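Flisstead Simulator: Dropped Grasp Fault FAQ

What went wrong?
In December the simulated arm began losing objects partway through a lift. The gripper closed and reported a good grasp, then the object slid out. Of 997 table-clearing runs, nearly 500 ended this way.

Which versions are affected?
Only release 4. Release 2 uses the older contact settings and is fine.

What was the cause?
A change to the friction values for soft and rounded objects. Aurelia Hauser traced it by replaying the failed runs one step at a time.

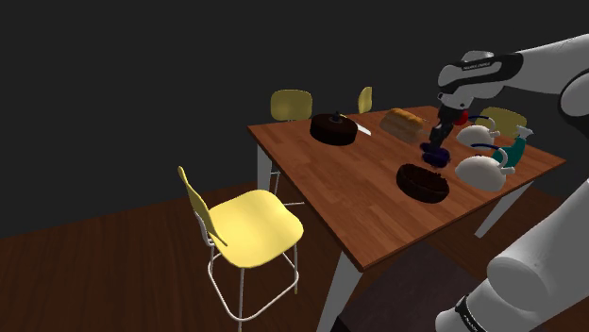

The grasp check made it worse. It looked only at finger position - never at contact force - so a slipping object still passed.

Could this happen on a real arm?
Yes, if you trained a policy on release 4. Do not run it on hardware at Rustad or Paltville until it has been retrained.

How do I get the fix?
Install the Cisham patch, restart the simulator and delete your cached grasps. If drops continue, send the run log to Jarlath Gilmartin.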